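Chapter 3
The Working Kitchen: Drawers, Benches and What Belongs in Them

October
By the Kekosix Home Studies writing group

Most of us learn a kitchen long before we learn to cook in it. As small children we find out which drawer sticks, which cupboard has the good biscuits and which part of the bench we're not supposed to touch, and that knowledge stays with us for years. Ask someone who grew up in a flat in Molloritz where their grandmother kept the vegetable peeler and they'll very likely point with a hand, at hip height, before they've found the words. This chapter is about that sort of knowledge, and how you might go about building it into a kitchen on purpose.

In Chapter 2 we looked at the floor plan, and you drew your own kitchen to scale (keep that drawing handy, as you'll be colouring it in before long). Now we come down to the level of the bench and the drawers just beneath it, where nearly all the everyday work is done. A bench is a generous thing. It will hold whatever you put on it, and so it tends to gather the coffee maker, the kettle, the brush that was used last night and the lid that belongs to something in another cupboard altogether. A drawer is stricter, and it asks you to decide what it's for.

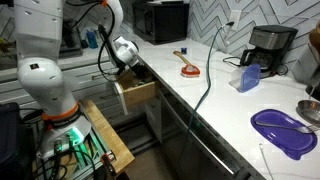
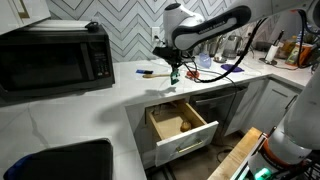
Open drawers under marble-patterned benchtops, with brushes and other small things left out above.

The writers of the old Trostier household manuals had a phrase for the top drawer beside the main working space. They called it the first reach, and they were quite firm that nothing should live there unless it was wanted every day. You may find that a bit severe – plenty of happy households keep string, candles and takeaway menus in theirs – but the idea behind it is a good one, and we'll come back to it several times. Think of the first reach as the place your hand goes while your eyes are still on the saucepan.

Below it comes the second reach, where you have to bend a little, and after that the deep cupboards, which want a proper crouch and sometimes a torch. Food needs its own thinking. Potatoes and onions like somewhere dark, dry and airy, and they'd sooner not be neighbours, so a household with only one suitable drawer has a decision to make. Section 3.4 goes through the choices at some length, including the hanging baskets that were once so popular in Huet.

Before you read any further, set aside 30 minutes in your own kitchen, preferably in the late afternoon when it has been used and not yet put to rights. Choose one drawer and the stretch of bench above it. Write down everything you find in both places, and beside each item put D for daily, W for weekly or S for seldom. Don't tidy as you go, however tempting it may be! You'll need the list just as it stands when we begin sorting in Section 3.1, and a fair copy of it will be the first page of your kitchen workbook.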